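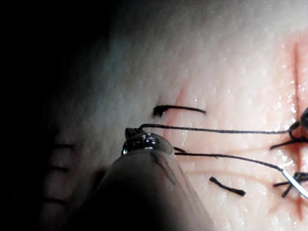

Chapter 4
Collecting Demonstrations

Every learning system starts out ignorant, and it is your job to fill it with something better than your own bad habits. In the last chapter we assumed that a set of good examples already existed. Most textbooks assume this forever. We will stop now, and go get some.

Our running case is suturing on a practice pad. It suits a beginner's chapter because the pad never complains, and because thread is a miserable thing to predict. A rigid block has a position and an angle. A suture thread has whatever shape it pleases, and may be partly hidden behind the jaw that is holding it.

A demonstration, for our purposes, is one recorded attempt at a task: the wrist camera views, the tool motions, and a label saying how it went. The Plisen set used in the exercises holds 500 of them. Of these, 100 are set aside for testing, and you are asked not to peek. Previous classes have peeked. Their scores were lovely.

Clutter deserves a word before we go on. Students like to start each attempt with a spotless pad, then wonder why the trained system panics at a cut thread tail. Leave some tails lying around. Leave old knots in, too. A working pad has a history, and the learner should meet it early.

Light matters as much. A pad lit hard from one side gives you a bright half full of glints and a dark half full of guesses. Record under several lamp positions, and write down which one you used while you still remember.
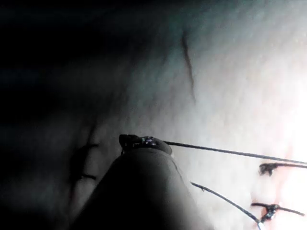 4.1 What Counts as One Example?

Suppose an operator grips the thread, pulls it straight, lets go, and grips it again. You may store that as one attempt or as two. Either choice can be defended, but switching between them halfway through cannot. Folilum, the labeling tool we use from here on, will let you switch as often as you like and will not say a word about it.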